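Vasix: foreign ministry appointments, a text collection

Vasix is a collection of public notices about changes of senior staff in foreign ministries. It covers ministers, deputy ministers and ambassadors, and records when a person was named, when they were sworn in and when they left the post. The files come from press pages and official gazettes in 22 countries.

What is in it

There are 800 notices, each stored as one plain text file. A matching row in notices.csv gives the country, the title of the post, the type of event and the language of the notice. Names are spelled as the source spells them. Where a ministry published the same notice in 2 languages, both are kept and share an ID.

Speeches are left out. A welcome address or a farewell to staff is only included when it is part of the notice itself.

How it was made

Ruwan Sikder wrote the download scripts and Wing-yan Lo checked the event types by hand. Any row they disagreed on was marked "unclear" and left that way. There are 20 of these, most of them acting ministers who were later confirmed without a second ceremony.

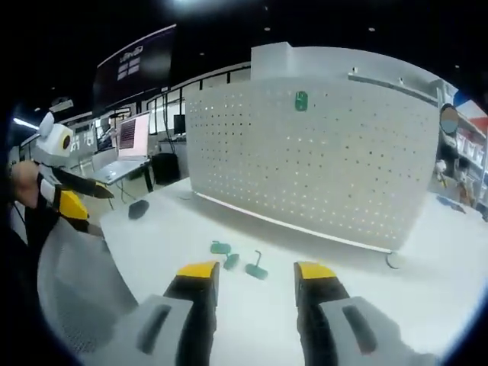

Dates were harder than expected. Some gazettes print the day of signing, others the day the appointment takes effect – the column date_type says which one you have. Please check it before you work out how long anyone served.

Known gaps

Smaller ministries often remove old press pages after a change of government, so earlier ministers are thin in places. Honorary consuls are not covered. The July update fixed broken accents in the Spanish and Portuguese files but did not add new notices.

Using the files

Unpack the archive and read notices.csv as UTF-8. The Vilteo loader in the tools folder joins the rows to the text files, but any CSV reader will do. File names match the ID column.

Corrections are welcome through the Duvberg issue tracker. Include the ID and a link to the source.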